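Chapter 7
Storing Dry Goods in Small Kitchens and Shops
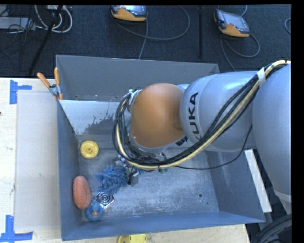

Department of Food Service and Household Studies, Virdale College

7.1 Why storage deserves its own chapter

In the previous chapter we learned how to buy dry goods: flour, rice, beans, lentils, sugar, salt and dried fruit. A student who buys well can still lose much of the purchase in the storeroom. Flour takes water from the air. Beans become hard and old, and then they do not soften even after long cooking. Insects enter through a gap so small that the cook does not notice it. These losses are quiet, and for this reason they are often not written in the kitchen accounts.

Dry goods are foods with so little water inside that bacteria and molds cannot easily grow in them. The word "dry" can mislead the beginner. Every grain of rice holds some water, and it gives water to the air or takes water from it until the two are in balance. When the air of the storeroom is damp, the food slowly becomes damp also. We will return to this balance in section 7.3, where you will learn to read a simple humidity gauge.

After reading this chapter, you should be able to choose a container for each type of dry food, arrange a shelf so that older stock is used first, recognize the early signs of insects, and keep a stock card.

7.2 The container

The container has several duties, and sometimes they are in conflict. It must keep out damp air and pests, but the worker must also be able to open it many times in a day. It must be strong, but one person should be able to clean it without help. A very large container looks economical. However, if the kitchen needs two months to empty it, the food on the bottom will be old before anyone reaches it.

Glass jars are good for spices and for small amounts of seeds. They close well and they do not hold smells. They are heavy, and they let in light, so they should stand in a cupboard. Plastic tubs are light and not expensive, but some kinds keep the smell of what was inside before. A tub that once held curry powder should not be used later for sugar.

Metal bins are suited to larger amounts. Mice cannot chew through them, and a smooth wall is easy to wipe. The student should look at the inside surface before filling any metal bin. Scratches and rubbed patches can hold fine flour, and old flour invites insects. Small holes also need attention, even when they are low on a wall where the eye does not usually go. An open bin is acceptable for goods that are still in their sealed bags. For loose goods a tight lid is necessary.

Sacks of cloth or paper are made for transport. They should not be the final storage, except in a room which is cool, dry and free from pests.

A case from practice: the shop in Hurna

Brernance is a small company that sells grain and beans by weight. Its shop in Hurna kept 2000 kilograms of stock in paper sacks, placed directly on a stone floor along the outside wall. In April the workers weighed everything and opened every sack. They had to throw away 171 kilograms, mostly wheat flour and red lentils from the bottom row, where the paper had become soft.

The shop made 4 changes. The sacks were lifted onto wooden racks. The racks were moved away from the wall, so that a person could walk behind them and sweep. Loose flour went into lidded bins, none holding more than 200 kilograms. Finally, each delivery received a card with the month of arrival, and the staff checked the cards every Wednesday before opening time.

Notice that the shop did not buy a new cooling system, and the room remained the same. The most costly item was the set of bins, which came secondhand from the Mikuš bakery and had to be washed, dried and left open for a full day before they were filled.

Stop and think

Which of the changes in Hurna protected the flour from damp, and which protected it from age? Could the shop have kept the lentils in the same type of bin? Write your opinion in a few sentences and keep it, as you will need it again at the end of section 7.4.

Words to know

Stock rotation: using the older goods before the newer ones.
Stock card: a written record of what came in, what went out, and when.
Headspace: the empty room between the food and the lid.
Infestation: the presence of insects or other pests in the food or in the storeroom.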